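Landley, December

I promised in my last post to write about money, so now I must do it. In our small workshop I am the person who keeps the spreadsheet, and for next year I had to plan what we buy for the sorting table. I am not a trained buyer. I studied chemistry, and English is my third language, so please be patient with both my numbers and my commas.

My first plan was very simple. It had one line: "two arms." I sent it to Veronica Stanciu, who must approve everything over 1,000 dollars, and she sent it back the same evening with one question. Where is the rest? I was a little offended, but she was right. When I walked around the table with a notebook and wrote down everything that would stop us from working if it broke, I had 22 lines.

So my advice to anybody who plans a similar setup is to start with this walk, and to do it before you open any catalog. The arms are the part everybody wants to talk about. But the arms must be bolted to something, and the rail, the corner posts and all the little screws and plates come from a different supplier, with a different delivery time. We ordered from Tudose, and the profiles arrived long before the brackets did. For a whole month we had a very nice pile of metal leaning on the wall.

The second thing I did wrong was cables. I had put them together with "small parts" and gave them almost nothing. A cable that goes along a moving arm is bent again and again, all day, and it needs a loop with enough length so it does not pull at the joint. If you measure the arm with a tape and buy exactly this length, you will buy it again. Now cables have their own line, with spares, and I do not let anybody take money from it.

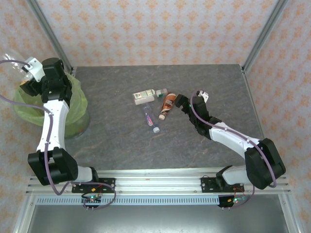
Then there are the things that get used up. Trash bags, for example! Our task is to pick up bottles and tubes and put them into the bin, so the bin is equipment for us and the bags are a running cost. The same goes for the objects themselves. They get crushed, caps get lost, labels come off, and after some weeks a bottle does not behave like a bottle from the store anymore. I asked my colleagues to bring their empty ones from home, and this covers a part of it, but for shampoo tubes and similar things I still keep a small sum each month.

Wallpaper is also in the budget. I had no idea which category to choose, so it is under "interior" together with the lamp for the office. Veronica Stanciu put a question mark next to it and then approved it anyway.

For the big decision I compared two offers. Zaretti was cheaper for each arm, but spare servos were sold only as a full joint. Narketti was more expensive at the beginning, and you can order a single servo and change it yourself. I made a table with the price of the first year and the price of the second year, and in the second year the order of the two was reversed. Veronica Sandu, who does most of our repairs, looked at my table on Thursday and said she would have told me this for free -- I believe her. We go with Narketti.

My last line is a reserve. I started with around 20 percent of the total, which felt like too much, and I tried three times to make it smaller. Every time I remembered one more thing, like the power supplies or the second set of gripper fingers, so I left it as it was.

What I still do not know is how to count our own hours. Setting up one arm took two people and many evenings, and in my spreadsheet this costs zero. If you have a good method for this, please write me in the comments. I must send the final version before the holidays, and the cell for working time is still yellow.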